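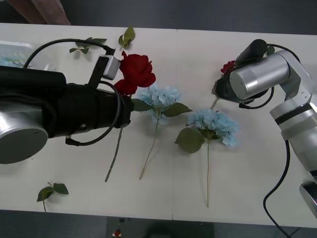 *Photo: Brusent. Free for editorial use with credit.*

**FOR IMMEDIATE RELEASE**

# Dancer and video creator Dorin Toma signs with Brusent, first stage tour opens in March

GAROLPORT – Dorin Toma, the dancer behind the kitchen-floor routines, has signed a management deal with Brusent. Two years, all live and screen work. First project is a solo stage show, *Gidey*, opening in March at the Brarkimberg Theater in Garolport. Doors 7 p.m.

Tickets on sale now. 400 seats a night, no standing room, no balcony (balcony is closed for repairs until summer).

**About the show**

*Gidey* runs 80 minutes, no intermission. Toma dances all of it, with a live drummer and a recorded score. It grew out of a short clip he posted from his parents' apartment, the one with the ironing board. Parts of that routine are in the show, though slower, and in shoes this time.

"I've wanted a real stage since I was nine," said Toma. "The phone was what I had. My mom kept walking through the shots and people liked her better then me, so she's in it too. Only her voice. She said no to the rest."

The title is the name of the street he grew up on. Gidey Street, upper end, by the bus turnaround.

**About Dorin Toma**

Born and raised in Garolport, younger of two brothers. His father tunes pianos, his mother teaches middle school math. Started in folk dance at age six, moved to hip-hop in high school, quit twice. Studied accounting for three semesters before leaving to teach kids' classes full time. Has posted 182 dance videos to date – every one choreographed by him and most of them filmed in a single take. Lives in Garolport with his brother. Not married. Please don't ask about the knee, it is fine.

He has also choreographed two music videos and a school production of a pirate musical, which he still calls his best work.

**From Brusent**

"Dorin came to us with a notebook and a very clear idea of what he did not want to do," said Glenys Pickering, head of talent at Brusent. "No dance challenges, no reality show. We said fine. The preview in November went on a waiting list the same afternoon and we had 3311 names on it by the time we closed it. That made the decision on a full run pretty easy."

Pickering will manage Toma directly. Booking for outside Garolport is being handled by the same office – more cities to be confirmed, please do not print the list that went around last week, it was a draft.

**Tickets and access**

- Brarkimberg box office, open from noon, or by phone
- Limit of 2 tickets per person
- Wheelchair spaces in row F, book by phone only
- Under 12s with an adult
- Filming allowed during the last number, not before

Names from the waiting list get a code by email. Check spam folders. Codes can't be passed on or used for more than one night.

**For press**

Toma is availble for interviews in person or by phone, mornings only, 20 minutes each. Rehearsals are closed. One open run-through for photographers the afternoon before opening, 3 p.m., side entrance. Bring ID, no flash during the floor section.

Review seats: one per outlet, second if there's room. Ask early please.

Corrects an earlier version of this release, which had the running time as 90 minutes and spelled the drummer's name wrong. Drummer's name to follow in the full credits.

**Contact**

Glenys Pickering, Head of Talent
Brusent, Garolport

\# \# \#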